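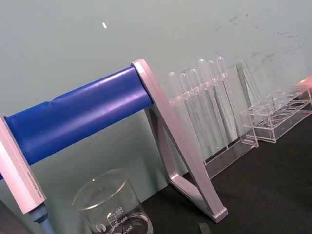 Back bench, wall side: blue bar and stand, 500 ml beaker in front

Urstead Teaching Laboratory
Bench and glassware safety check, preparation room
Date of check: 24 Mar 2022
Checked by: Lærke Vídalín
Also present: Stojan Matić
Copy to: Shiela Dimaculangan, Washington Sales

Results are marked OK, Action or Not checked. Items marked Action have a name against them in the list at the end. Comments are mine unless initialled.

1. Access and floor

1.1 Door opens fully and closes by itself
OK

1.2 Route from door to sink clear
OK. Delivery boxes from Eichhorn had been left here at the February check. They have gone to the store.

1.3 Floor free of trailing leads
Action. The extension lead by the drying cabinet crosses the walkway when it is plugged in at the near socket. Use the socket behind the cabinet. SM has moved it for now but the lead needs a clip.

1.4 Floor covering sound
OK. The lifted corner by the sink has been stuck down and is holding.

2. Wall and bench surfaces

2.1 Bench top clean, no residue
OK. Wiped down with the usual detergent before the check.

2.2 Bench top level and firm
OK. Pressed at both ends, no movement.

2.3 Wall paint sound behind the bench
Action, low priority. There are grey smudges and scuffs on the green paint towards the right, and a small white fleck higher up. Try a damp cloth first. If the marks stay, they can wait for the summer repaint. Please do not use the abrasive pads, as they take the sheen off and the patch then shows more than the mark did.

2.4 Edges of bench free of chips and sharp places
OK

3. Stands and supports

3.1 Blue bar seated properly in its end supports
OK. Lifted gently at each end, no play. It should be looked at again whenever the bench is moved.

3.2 Feet of stands flat on the bench
OK

3.3 Nothing hung from the bar
OK. The notice asking people not to hang gloves or cloths on it has come down again. I have asked Shiela for a new one.

3.4 Glassware kept clear of the stand
Action. Glass is being put down too close to the bar. Anyone reaching over for it is likely to catch a sleeve. Leave a gap of 200 mm between the stand and the nearest piece of glass. This was agreed last year and has slipped.

4. Glassware
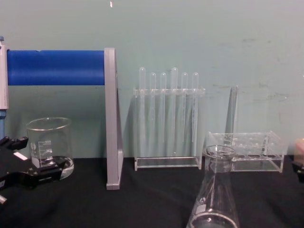
Storage of glassware on the back bench was the main point raised by Washington after the February check, when two flasks were found chipped. The rule is that clear glass stands along the back of the bench, clear of the front edge, and that small items go in the acrylic racks. Apart from one conical flask standing further forward, the glassware and racks are now in a row at the back, so that part is mostly being followed, although the row is a loose one and would be better with the pieces grouped by type. Clear glass on a black top is easy enough to see from the front, less so from the side when the lights are down. The 500 ml beaker is still too near the stand, as noted at 3.4.

4.1 Rims and spouts free of chips
OK. Each piece turned in the light and the rim checked by eye. Do not run a finger round the rim.

4.2 Bases free of cracks
OK. One measuring cylinder has a scratch near the base. It does not catch a fingernail and can stay in use. Look at it again next time.

4.3 Graduations legible
OK. The white markings on the larger beakers are good. Some of the oldest small beakers in the cupboard have lost most of their figures and should be used for rinsing only.

4.4 Glassware left out is clean
OK

4.5 Racks sound, no cracks at the joints
Action. Not all of the joints could be checked without unloading the racks. EJ to do this when the racks are next washed. Acrylic racks must be washed by hand in lukewarm water. They must not go in the drying cabinet and must not be wiped with solvent.

4.6 Broken glass bin present, labelled, not over full
Action. Present and labelled, but the lid does not close. The bin should be changed when it is three quarters full. Eleni says the replacement liners from Jonness are a poor fit and she would like to go back to the old ones.

5. Drying cabinet

5.1 Thermostat working
OK

5.2 Shelves secure
OK. 3 shelves fitted, all locked.

5.3 Heatproof gloves kept beside cabinet
Action. Only the left glove was there. Stojan found the right one in the sink drawer, with a hole in the thumb. Order a new pair.

5.4 Door seal
Not checked. The cabinet was running and hot. To be done from cold.

6. Sink and eyewash

6.1 Taps run clear and turn off fully
OK. The cold tap is stiff.

6.2 Eyewash bottles in date, seals unbroken
OK

6.3 Rubber mat in the sink
OK. The mat is worn thin at the plughole end, and this is where glass tends to get knocked. There is a spare in the store.

6.4 Paper towels and spill granules stocked
OK. Around 200 towels left in the box, so reorder next month.

7. Actions

Clip for extension lead (1.3): Stojan Matić
Clean wall marks with damp cloth (2.3): Eleni Jurić
New notice for the bar (3.3): Shiela Dimaculangan
Move glass away from the stand and remind all users (3.4): Lærke Vídalín
Rack joints (4.5): Eleni Jurić
Change broken glass bin, ask about liners (4.6): Eleni Jurić
Heatproof gloves, new pair (5.3): Shiela Dimaculangan, order through Zovgate
Cabinet door seal, from cold (5.4): Stojan Matić

8. Comments added after circulation

WS: Agreed on the gap at 3.4. Could we put tape on the bench to mark it? People keep to a line better than a measurement. For 4.3, I would take the worn beakers out of the cupboard altogether.

SM: Tape is fine but use the thin vinyl sort. The cloth tape left glue on the other bench. Seal on the cabinet checked from cold, it is sound. Mark 5.4 as OK.

EJ: Bin changed. I will do the racks at the next wash and group the glass by type when it goes back.

LV: Worn beakers to come out. Anyone who wants one for rinsing should tell me within 3 days, otherwise they go in the glass bin. The stiff tap at 6.1 has been reported to the building office.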